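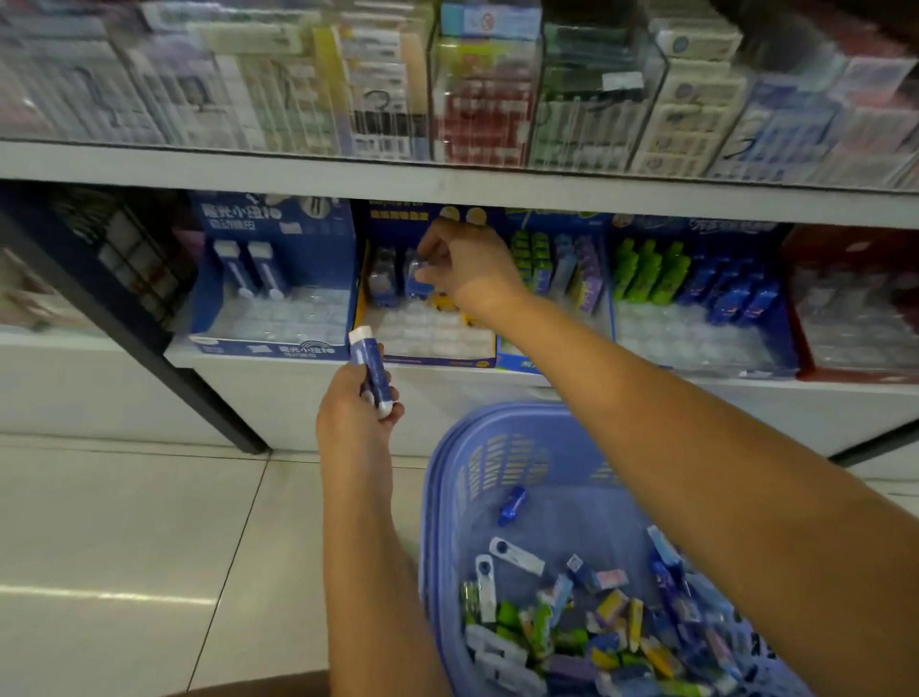
10 Jun 2020

I went in for one glue stick. One! Ki had been gluing leaves into a notebook all week (the lid of the old stick went missing somewhere under the couch, and you know how that ends) and I promised I'd get a new one on my way back from the post office in Trindmont. I took a basket at the door out of habit, and that was my mistake, a basket wants things in it.

If you've been reading here for a while you already know how I am with stationery. For everyone else: I kept my erasers in a cookie tin until I was well into high school, and I still have the tin. There's one shaped like a strawberry in there that has never touched paper and never will.

So, the little shop on the corner past the bank. I've walked by it a hundred times and always figured it was all greeting cards, but the back half is school supplies, floor to ceiling, and a lot of it is the kind of thing I used to have to order online and wait a month for. Small packets, everything in its own bright wrapper, cardboard display boxes lined up along the lower shelf so you can reach right in. Some of the boxes have Chinese printing on them. I can't read it, so I go by color and by what I can see through the plastic, which has led me wrong before but never very far wrong. The nicer cards are up behind a clear front on the shelf above and you have to kind of tilt your head to see past the reflections. I tilted my head a lot.

I do want to say a word for shopping for this stuff in person. Online you type in "glue stick" and get 2000 of them, all photographed on white, all with four and a half stars. In a shop you pick one up, you look at the size of it, you put it back, you pick up the one next to it. I must have gone back to the same box three times. I'm sure the woman at the register thought I was up to something.

Anyway, the basket filled up. I'm not going to list everything because my sister reads this and some of it is for her birthday, but here's how I try to keep myself honest (it half works).

First, anything that gets used up is fine. Glue, correction tape, lead refills, sticky notes. We're going to need those sooner or later and they don't take up any room. Ki goes through glue like it's soup.

Then there's anything that replaces something broken. This is where I start cheating a bit, because if you look hard enough there's always something in the pencil cup that's a little bit broken. My good sharpener has been chewing the points off since last July and I've only now admitted it.

And then there's the stuff that's just nice. For that I have a limit, and the limit is 5 things. Not 5 kinds of things, 5 things. I used to say ten dollars but small stationery is so cheap that ten dollars gets you a shoebox full, and then you have to find a place for the shoebox.

Finding a place is the real problem in this apartment. The desk in the living room is shared and it has exactly one drawer that opens all the way. Last fall I bought a Clistesent drawer organizer, the kind with the dividers you can slide around, and I love it and I also hate it. I love it because the erasers finally have a spot. I hate it because the dividers creep. You put the tape in the narrow slot on the left and by the weekend the slot is too small for the tape and the paper clips have a ballroom. I've stuck a bit of putty at the end of each divider now and that seems to hold.

The other thing that's helped is opening packages right away. I used to keep everything sealed (so pretty! all those colors!) and then I'd have a whole drawer of packaging and never anything to write with. Now when I get home I sit down on the floor with the scissors and everything comes out. Backing cards go in the recycling, except the really cute ones, which go in Ki's collage box. The spares go in a zip bag at the back with the date on it. It takes one cup of coffee and I enjoy it more than the shopping, almost.

I got that from Kyu-ri Ham, who taught the bookbinding class I took at the Drorberg community center. She had us unwrap every single thing in our kits before we were allowed to start, and she'd come around and tap the table if she saw a wrapper. The class was 22 people in a room meant for half that, and I still think about how calm it was once all the plastic was gone.

A few people asked after the last post what I'd buy for a kid who's starting to want their own desk supplies. My answer is boring. Two glue sticks, so there's one when the first goes missing. A pencil that fits their hand, and let them pick it. Round-tipped scissors. An eraser with a sleeve, the bare ones end up gray and fuzzy at the bottom of the bag. And one totally useless thing that they choose without any comments from you. Ki's useless thing this year is a ruler you can see through that's too short to measure anything, and it goes everywhere with us.

As for my own useless thing, I picked it mostly for the blue. I've been on a blue streak since spring – blue folders, blue thread, a blue mug that I drink nothing out of because it holds the brushes. My husband says the desk looks like a swimming pool. I'm taking it as a compliment.

Oh, and before I forget, the leaf notebook! It's on page 31 or so and the early pages have gotten so thick that it won't close. If any of you press leaves with kids, do you glue them straight down or tape over the stem? We've been gluing and the maple ones curl up at the tips after a day or two. The flat little ones behave. I tried putting the notebook under the big atlas overnight and now the atlas has a leaf in it too.

Next week I'm hoping to get the drawer finished and show you the putty trick up close, if it's still holding by then. And if you're in Trindmont and you go to the corner shop, leave me a few of the blue ones.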